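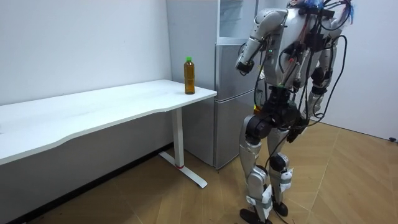 검색어를 입력하세요 검색

작은 방에서 사람 키만 한 로봇 만들기: 배선과 손 맞추기 메모

Mameo는 공동 작업실 Plusura에서 일요일마다 조금씩 손보고 있는 휴머노이드다. 몸통과 다리 조립은 3월에 끝냈고 지금은 팔을 뻗어 물건 앞까지 손을 가져가는 단계다. 작업하면서 적어 둔 것 중 집에서 만드는 사람에게도 쓸모가 있을 만한 내용을 옮긴다.

케이블은 마지막에 묶는다

처음에는 케이블을 연결하는 대로 타이로 묶었다. 어깨를 끝까지 돌려 보니 커넥터가 당겨져서 전부 잘라 내고 다시 했다. 지금은 관절을 하나씩 양쪽 끝까지 손으로 돌려 보고, 가장 많이 당겨지는 자세에서 남는 길이를 잰다. 어깨와 골반을 지나는 선은 여유를 넉넉히 두고, 관절이 없는 구간만 나중에 벨크로로 잡는다. 플라스틱 타이는 자를 때 피복까지 베기 쉽다.

이름표는 양쪽 끝에 붙인다. 한쪽에만 붙이면 몸통 안에서 선을 따라가다가 시간을 다 쓴다. Bevan Henare가 사 온 144장짜리 라벨은 다 떨어져서 요즘은 마스킹 테이프에 유성펜으로 쓴다. 글씨는 테이프를 붙이기 전에 써야 덜 번진다.

다리 쪽으로 늘어지는 선은 걷는 시험을 할 때 반드시 따로 확인한다. 발에 밟힐 수 있는 높이까지 내려오면 그날은 걷기 시험을 하지 않는다.

바닥과 자리 잡기

- 마루 바닥에서는 발바닥에 낀 모래부터 닦는다. 긁힌 자국은 지워지지 않는다.
- 전원을 넣기 전에 팔이 닿는 범위를 줄자로 재고 그 안의 의자와 공구를 치운다.
- 냉장고처럼 옮기기 힘든 가구가 옆에 있으면 팔꿈치가 바깥으로 벌어지는 동작은 속도를 낮춰서 돌린다.
- 비상 정지 버튼은 로봇이 아니라 사람이 서 있는 쪽에 둔다. 선이 짧으면 연장한다.

연습용 물건 고르기

손을 맞출 때는 뚜껑을 꽉 닫은 페트병이 다루기 편하다. 깨지지 않고, 넘어져도 닦을 일이 적다. 우리는 차가 든 병을 쓴다. 흰 상판에서는 맑은 물보다 색이 있는 음료가 카메라 화면에서 찾기 쉬웠다. 빈 병은 손가락이 스치기만 해도 밀려나서 처음에는 권하지 않는다.
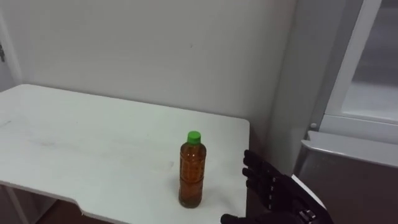 손을 물건 옆에 세울 때는 바로 쥐게 하지 말고 손바닥 방향부터 본다. 손가락을 편 채로 멈춰 두고, 손목 각도를 조금씩 바꾸면서 손바닥이 병을 마주 보는지 옆에서 확인한다. 이때 엄지가 상판 모서리에 걸리지 않는지도 같이 본다. 화면으로만 보면 엄지가 잘려서 안 보일 때가 있으니 한 사람은 로봇 옆에 서 있는 편이 좋다.

병 자리는 상판에 연필로 작게 표시한다. Kylie Henare는 테이프로 동그라미를 만들었는데 병 밑이 테이프에 걸려 기울어서 떼어 냈다. 연필 자국은 지우개로 지워진다. 상판에 생긴 회색 얼룩은 멜라민 스펀지로 살살 문지르면 옅어지지만 광택이 있는 면에는 쓰지 않는다.

기록은 짧게 한다. 날짜, 손목 각도, 병 위치, 멈춘 이유 정도면 된다. 한 번에 50회까지만 돌리고 쉬면서 손가락 핀이 풀렸는지 만져 본다. 손목 쪽 작은 나사는 드라이버 끝에 자석이 없으면 잃어버리기 쉽다. 떨어뜨렸을 때는 불을 끄고 손전등을 바닥에 눕혀 비추면 찾을 수 있다.

끝낼 때 순서

1. 팔을 천천히 내린다.
2. 몸통을 받친 다음 관절 전원을 끈다.
3. 표시등이 꺼진 것을 보고 배터리를 분리한다.
4. 커넥터를 손으로 한 번씩 눌러 본다.

2번을 빼먹고 전원부터 내리면 로봇이 주저앉는다. Ngaio Kereama와 둘이서 받치고 있던 적이 한 번 있는데 꽤 무거웠다. 혼자 작업하는 날에는 다리 시험을 하지 말고 팔만 만지는 것이 낫다.

다음 메모에는 손가락 장력 조절과 예비 부품 보관함을 적을 예정이다.

이 사이트는 이용 편의를 위해 쿠키를 사용합니다. 계속 이용하시면 쿠키 사용에 동의하는 것으로 간주합니다. 동의 설정 변경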